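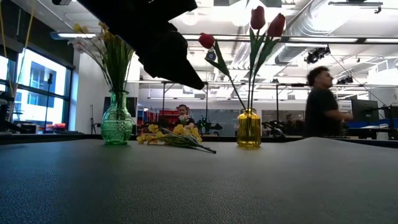 > 꽃을 한 송이씩 꽃병에 꽂는 일을 가르치려고 합니다. 팔을 직접 손으로 잡고 끌어 주는 편이 나을까요, 떨어진 자리에서 원격으로 조종하는 편이 나을까요?

두 팔을 함께 쓸 생각이시라면 원격 조종을 권합니다. 손으로 끌어 주는 방식은 팔 하나로 끝나는 짧은 동작에서는 아주 편한데, 두 팔이 되면 사람 한 명이 양쪽을 동시에 자연스럽게 움직이기가 어렵고, 작업대 위로 사람 손이 자꾸 들어와서 카메라 기록이 지저분해집니다.

안녕하세요, Tenar 목록 여러분. 답장이 늦어 죄송합니다. 위에 한 줄로 답을 적어 놓고 보니 너무 무뚝뚝한 것 같아서, 차 한 잔 타 놓고 길게 다시 씁니다. 꽃 이야기가 나오면 제가 원래 말이 많아집니다. (길면 중간은 건너뛰셔도 돼요!)

먼저 받은 메일의 나머지 부분을 옮겨 두고 차례로 답하겠습니다.

> 저희는 블록 쌓기와 컵 옮기기까지는 해 봤습니다. 두 작업 모두 팔을 손으로 잡고 가르쳤고 결과도 괜찮았습니다. 그런데 꽃은 줄기가 가늘고 길어서, 잡는 위치가 조금만 달라져도 꽃송이 쪽이 크게 흔들립니다. 꽃병 입구에 넣을 때도 잎이 걸립니다.
>
> 시연은 몇 번이나 모으셨는지, 실패한 시연은 버리시는지, 그리고 조종하는 사람이 여럿일 때 손버릇 차이를 어떻게 다루시는지 궁금합니다. 생화와 조화 중에 무엇으로 시작하면 좋을지도 알려 주시면 고맙겠습니다.

컵까지 해 보셨다니 기초는 이미 다 갖추신 셈입니다. 저희도 Detstead에서 처음 시작할 때 똑같이 컵부터 했고, 그때는 팔을 잡고 끌어 주는 것만으로 충분하다고 굳게 믿고 있었어요. 관절에 힘을 빼 놓고 손목 쪽을 살살 밀면 팔이 따라오는 그 느낌이 참 좋거든요. 처음 오신 분도 5분이면 익히십니다. 지금도 새 그리퍼를 달면 저는 우선 손으로 몇 번 끌어 봅니다. 어디에서 관절이 뻑뻑해지는지, 어느 각도에서 손목이 한계에 닿는지는 손으로 느끼는 게 제일 빨라요.

꽃으로 넘어오면서 사정이 달라졌습니다. 줄기를 쥐고, 들어서, 세우고, 꽃병 입구에 맞추고, 내려놓는 동작이 쭉 이어지는데, 손으로 끌면 세우는 구간에서 꼭 사람 팔꿈치가 꽃을 가립니다. 카메라가 꽃을 못 보면 학습하는 쪽도 그 구간을 못 배웁니다. 저희가 손으로 모은 시연이 49회였는데, 다시 돌려 보고 눈물을 머금고 38회를 뺐습니다. 남은 것으로는 뭘 해 볼 수가 없었어요. 그 뒤로 꽃은 전부 원격 조종으로 합니다.

원격 조종 장치는 저희 쪽에서 Skultometti라고 부르는 것을 씁니다. 작은 조종용 팔 두 개를 사람이 양손에 쥐고 움직이면 작업대의 팔이 그대로 따라 하는 방식이고, 손가락 쪽에 방아쇠 같은 것이 달려 있어서 그것으로 그리퍼를 여닫습니다. 처음 잡으면 다들 너무 빨리 움직이세요. 저도 그랬습니다. 조종하는 손에는 꽃의 무게가 안 느껴지니까 자기도 모르게 서두르게 되는데, 그러면 줄기가 휘청하고, 그 휘청임까지 고스란히 기록에 남습니다. 그래서 저는 처음 오신 분께 숨을 내쉬면서 움직여 보시라고 말씀드려요. 우스운 조언 같아도 저희 쪽에서는 꽤 잘 들었습니다.

생화와 조화 중에서는 조화로 시작하시길 권합니다. 생화는 아침과 오후의 줄기 상태가 다르고, 여러 번 집으면 무르기도 합니다. 조화는 하루 종일 집었다 놓아도 모양이 크게 변하지 않으니 조종 연습에 마음이 편해요. 다만 조화 줄기는 철심이 들어 있는 것이 많아서 한번 구부러지면 그대로 있습니다. 시연 사이사이에 손으로 펴 주세요. 일부러 조금 휜 채로 두고 모으는 날도 있으면 좋습니다.

꽃병은 크기와 모양이 다른 것으로 두 개를 준비하세요. 저희도 큰 초록 유리병과 작은 노란 유리병을 같이 놓고 씁니다. 유리는 빛이 비쳐서 카메라로는 입구 가장자리가 어디인지 헷갈리기 쉬운데, 그게 싫다고 불투명한 병만 쓰면 나중에 유리병 앞에서 팔이 갈 곳을 못 찾습니다. 목이 좁은 병은 줄기 끝이 들어가는 순간에 아주 천천히, 거의 멈췄다 싶을 만큼 늦추시고, 끝이 들어간 다음에 그리퍼를 줄기 위쪽으로 옮겨 쥘지 그대로 내릴지를 미리 정해 두세요. 저희는 그대로 내립니다.

장미와 튤립은 따로 연습하시는 게 좋아요. 튤립은 줄기가 길고 송이가 한쪽으로 기울기 쉬워서 세우는 각도를 잡는 데 공이 들고, 장미는 잎이 있어서 쥘 자리를 고르는 데 공이 듭니다. 잎이 손가락 사이에 끼이면 놓을 때 꽃이 딸려 올라오거든요. 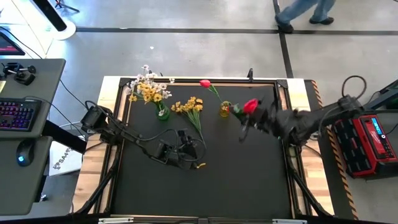
지난번에 이 목록에서 어느 분이, 조종하는 사람마다 줄기를 쥐는 높이가 다르면 시연을 아무리 많이 모아도 팔이 중간 어디쯤을 어정쩡하게 쥐게 되니 그 높이만큼은 말로 합의해 두자고 하셨지요. 저는 그 말씀에 절반만 동의했었는데 지금은 거의 다 동의합니다. 저희는 Ellwood 쪽 동료들과 번갈아 조종했는데, 그쪽은 송이 가까이를 쥐고 저희는 줄기 한가운데를 쥐는 버릇이 있었어요. 두 쪽 기록을 섞어 학습시켰더니 팔이 줄기 앞에서 한참 망설였습니다. 높이를 맞추기로 한 뒤에 모은 기록에서는 그 망설임이 눈에 띄게 줄었고요.

그렇다고 모든 것을 똑같이 하자는 말씀은 아닙니다. 꽃이 놓인 방향이나 꽃병 사이의 거리는 시연마다 바꿔 주세요. 다발이 누워 있는 쪽도 이리저리 돌려 주시고요. 사람의 손버릇은 모으고, 놓인 물건은 흩뜨리고. 저는 그렇게 기억해 두고 있습니다.

시연 횟수를 물으셨지요. 꽂는 동작 하나에 200회를 목표로 잡고 시작했고, 추려 내고 나니 174회가 남았습니다. 이 숫자를 그대로 따라 하실 필요는 없어요. 꽃병이 하나고 꽃이 한 종류라면 훨씬 적게 모아도 될 것이고, 종류를 섞으실 거면 더 필요할 겁니다. 먼저 조금 모아서 학습시켜 보고, 팔이 어디서 헤매는지 보고 나서 그 구간을 더 모으시는 것이 시간을 제일 아끼는 길이었습니다.

실패한 시연은 두 갈래로 나눕니다. 꽃을 떨어뜨리고 그대로 끝난 것은 뺍니다. 떨어뜨렸다가 다시 집어서 제자리에 꽂은 것은 남겨 두세요. 이게 의외로 귀한 자료입니다. 깔끔하게 성공한 시연만 먹은 팔은 줄기가 한 번 미끄러지면 빈 그리퍼로 끝까지 꽂는 시늉을 하더군요. 그 모습이 어찌나 당당하던지 다들 박수를 쳤습니다. 나중에 다시 집는 시연을 따로 모아 넣었더니 되돌아가서 집을 줄도 알게 됐어요.

양팔 사이의 순서도 정해 두시면 좋겠습니다. 한 팔이 꽃병 위에 있을 때 다른 팔은 낮게, 작업대 가까이에서 기다리게 하세요. 기다리는 팔을 쥔 손은 심심하니까 자꾸 꼼지락거리게 되는데, 그 꼼지락거림도 기록되니 손목을 책상에 가볍게 얹어 두시면 됩니다.

마지막으로 한 가지만 더 적겠습니다. 조종하는 분이 지치면 바로 기록에 드러납니다. 그리퍼를 여는 시점이 조금씩 빨라져요. 저희는 한 사람이 오래 잡고 있지 않도록 자주 바꾸고, 바꿀 때마다 꽃도 다시 정리합니다. 꽃 정리하는 그 짧은 시간이 저는 제일 좋습니다.

기록 파일 정리법과 구간 표시하는 요령은 따로 묶어 두었는데, 아직 메모 수준이라 다듬어서 11월에 올리겠습니다. 급하신 분은 저에게 바로 메일 주세요. 거친 채로라도 보내 드릴게요. 그리고 꽃을 해 보신 다른 분들, 특히 잎 많은 꽃을 해 보신 분들 이야기도 꼭 듣고 싶습니다.

더운데 다들 건강 챙기시고요.

2023년 7월 15일 토요일
Detstead에서 드림

댓글 4개

손으로 끌어 가르치는 방식을 너무 박하게 보신 것 같아요. 저희는 카메라를 맞은편으로 옮기고 나서 팔꿈치에 가리는 문제가 많이 줄었습니다. 팔 하나짜리라 그럴 수도 있겠네요.
답글 · 추천

숨 내쉬면서 움직이라는 거 오늘 해 봤는데 정말 덜 흔들립니다!! 감사합니다.
답글 · 추천

다시 집는 시연은 처음부터 따로 표시해 두시나요, 나중에 골라내시나요? 저는 다 섞어 놓았다가 찾느라 고생 중입니다.
답글 · 추천

↳ 글쓴이입니다. 모을 때 바로 표시합니다. 나중에 하려고 미뤘다가 저도 똑같이 고생했어요. 카메라를 맞은편에 두는 방법은 저도 한번 해 보고 결과를 목록에 올리겠습니다.
답글 · 추천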